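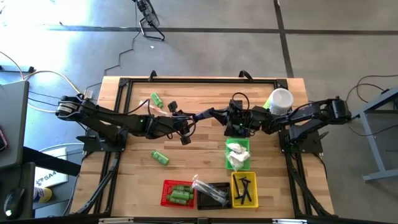
Butcher-block table, two black arms, gray concrete floor

Can I still fix my mail ballot envelope if I signed it wrong?

posted by plostix_fan

Hi all, first post here, so sorry if this has been asked a million times. I vote by mail and have done it that way for years. This November I filled everything out at the kitchen counter like always, sealed it up, and dropped it in the box outside the Vendumstead library on my way to work.

Then two days later I'm signing for a package and it hits me. I'm pretty sure I signed the envelope with my old last name. I changed it back over the summer and I updated my voter registration (I have the new card and everything), but my hand has been writing that old name for so long that it just does it on its own. I sort of remember the swoopy letter at the end, and my new name doesn't have one.

So my questions are: do they toss it? Will somebody tell me, or do I have to go find out? And could I just walk into my polling place and vote again, or would that get me in real trouble? I have no interest in voting twice, I just want the one to count. The town council seat in my part of town was decided by 4 votes last time, so I'm a little worked up about it.

I did call the county clerk and sat on hold through my whole lunch break, then had to hang up. Their website has a page for "ballot status" but it wants a number off a stub, and my stub went out with the recycling.

I'm in Vendumstead if that matters. Thanks!!

skedero_ridge

Take a breath, you're probably fine. I worked the mail ballot table at our county office for a few elections (not Vendumstead, but next door), and wrong-name signatures came through all the time. People get married, people get divorced, people sign with a nickname or only their initials. One year we took in a little over 3,000 mail ballots and 685 of those envelopes got a second look for one reason or another. Most of them were fixed or accepted without any drama.

The way it worked for us: the envelope gets checked against the signatures in your file. That's usually more than one, by the way. If you registered under the old name years back, the old signature may very well still be in there, and the checker can see that you filed a name change. In our office that was often enough to accept it right then. If the checker wasn't comfortable, it went to a pair of people, one from each party, and if they weren't comfortable either, the voter got a letter. The whole time, the envelope stays sealed. A signature problem doesn't mean anyone has opened it up or looked at who you picked.

The letter comes with a form, and people call this whole business "curing" the ballot. You sign the form, usually put in a copy of your ID, and get it back by the deadline. Please look up your own deadline, because it's different from state to state and it can be short. Some places give you several days after the election, some want it by the time the polls close, and a few places don't have a cure process at all. I don't want to give you a date and have it be the wrong one.

Now, don't sit and wait for the letter. Mail is slow that time of year and I saw plenty of forms come back too late to do any good. I'd do this instead:

Go in person if you can. Phones are a nightmare the last two weeks before an election, but the counter is often quiet, especially first thing in the morning. Bring your ID and your new voter card.

Tell them you returned a mail ballot and you think you signed it with a former name. They will know exactly what you mean. Ask if it's been checked in yet and what its status is.

If it's been flagged, ask whether you can sign the cure form right there at the counter. We let people do that and it took maybe five minutes.

You shouldn't need the stub, either. That number is for the website. The staff can look you up by name and date of birth.

As for walking into your polling place — don't just go and try to vote a regular ballot without saying anything. The poll book should show that you were sent a mail ballot, and in a lot of places it'll show whether it came back too. What they'd likely offer you is a provisional ballot, which gets set aside and is only counted if the mail one isn't. That's a perfectly legal thing to do if you're upfront about it, and nobody is going to haul you off for asking. But I'd try to fix the first one before going that route. Provisionals are more work for everybody, and they're among the last to be counted.

One more thing while you're standing there. Ask them to take a fresh signature for your file. Some offices have a little card for it. Then you won't be going through this again in the spring.

feng_street_voter

they dont toss it, happened to my wife and they called her. just go early, the line gets bad after 4

late_bus_home

Seconding the first reply, with a bit more from the Vendumstead side, because I went through something like this in the primary. Mine wasn't a name change. I broke my wrist and signed with my other hand, and it looked like a kindergartner did it.

I never got a phone call. I hadn't put my number on the envelope (there's a line for it, it says optional, and I skipped it like I skip every optional line on everything). I got a letter, and by the time I opened it I had two days left. So if you left that line blank too, definitely don't count on a call.

The election office has moved, too! It used to be in the main county building and now it's in the annex on Feng Street, on the side with the bike racks. The sign out front still says Permits, or it did when I went. I walked past it twice. Parking is metered and the lot is tiny, so I'd leave the car over by the Skedero building and walk the 300 feet or whatever it is.

The lady at the counter was really nice about it. She looked me up, had me fill out one page, copied my license, and gave me a stamped receipt. I checked online a few days later and it said "accepted." You can sign up for text alerts at the counter as well, and I get one now when they mail my ballot out, one when it arrives back, and one when it's counted. Kind of satisfying to get that last one.

I'm less sure about the provisional part. A neighbor told me they had her turn in her unused mail ballot before she could vote in person, but she still had hers with her and yours is already in the box, so that's a different situation. I'd ask while you're there.

plostix_fan

Thank you both so much (and you too, feng_street_voter!). Went over before work this morning and they did have it in the flagged pile. Old name, swoopy letter and all. I signed the form, gave them a new signature for the file, and signed up for the texts. They said to give it a couple of days to update, so I'll post here when it changes. And I did leave the phone number blank, so I would've been waiting on the mail.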